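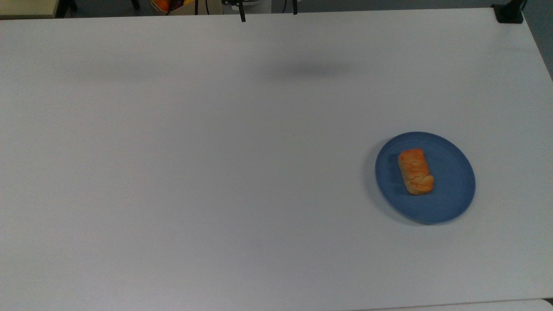 Speaker notes – "One plate, one pastry"
Tuominen bakery evening, 1 June 2022

Slide 1. Good evening and thank you for coming. I will speak for 25 minutes, and after that we can eat. Please stop me if I speak too fast.

Slide 2. My subject is small: how to serve one thing on one plate. In our café in Goritz we used to put everything together, the pastry, the napkin, the fork, a flyer for the next event. Guests looked at the flyer first. I was a little sad about this.

Slide 3. Color. We tried white plates for a long time. A golden pastry on white looks fine, but on blue it looks warmer – I think most people in this room will agree. Choose a quiet blue, without pattern. (Pause. Ask who has blue plates at home.)

Slide 4.

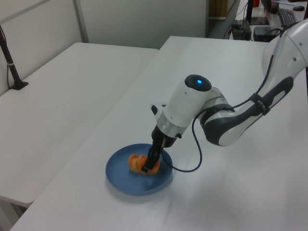

Blue plate on a white table, with the food in orange tones.

Say: look at the rim. A raised rim keeps the crumbs inside, and also the glaze, if you were generous with it. Then look how much white table there is beside the plate. I like this space very much.

Slide 5. Position. I do not put the pastry exactly in the middle. A little to one side leaves room for the fork later. In Brutasville they taught me the opposite, so please try both.

Slide 6. Cost. Our order from Stasico was for 100 plates and in September we will order again. Eight are already broken, all by me.

Slide 7. Questions. If there are none, ask them how they serve cake at home. Remind everybody that the plates go back to the left side of the counter.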